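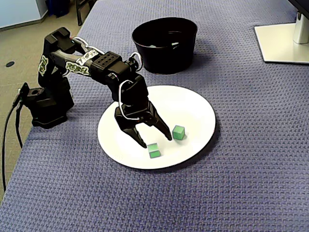

2. Method

Plain white plate, green cubes on it, black pot as the target. Blue cloth underneath, cut down glare a bit. Cubes spread by hand, not touching.
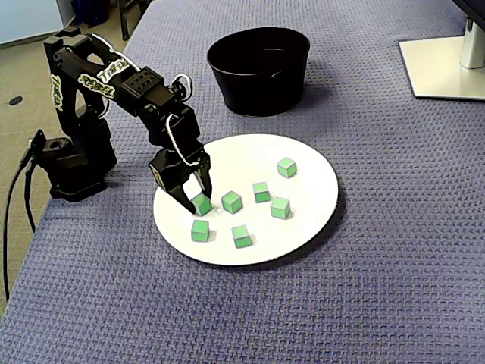
Yuto kept the log, Tímea reset the plate between runs. Spacing matterd more than we planned for, should of marked positions.

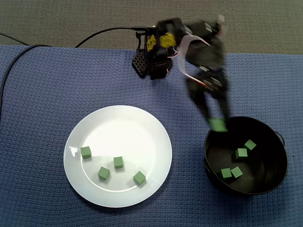 Pot stays put for the whole run. Last cubes near the rim still to write up, see section 4.

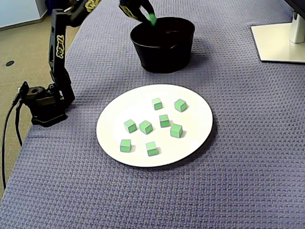

Photo: Junpei Furukawa, 2020-03-23

3. Problems

Pale green on white fine. Shadows less so.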